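4. Recording your first laundry set

I do these in the laundry at our Samville place, so my notes lean that way, but the steps are the same anywhere.

4.1 Park both arms at home and wait for the beep.

4.2 Open the washer lid and pile the clothes where the right arm can reach them. Mix it up a bit! My first 50 runs were all tidy stacks and the model was hopeless with a real heap.

4.3 Name the task in Radeck before you hit record. I forgot once and spent an evening relabelling 110 files.

4.4 Press the left pedal, do one pick and place, then press it again. One garment per run, please.

CAUTION: Check the arm cables before every run. If one snags while you're leading, let go of both handles and use the red stop.

4.5 Fumbled a grab? Keep going and tag it "recovered". Aitana Montes, who looks after our training runs, loves those – she'd take a messy save over a perfect run any day.
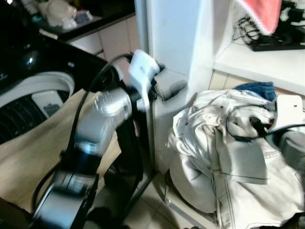

White on white is the hard one, so I give it extra time. Seams and folds all look alike to the wrist view, and I go slower than feels natural, with a short pause before closing the gripper.

NOTE: Stop at 193 runs per session. Past that my hands get sloppy and it shows in the data.

4.6 Upload to Silach while the arms cool, then go to section 5 for trimming.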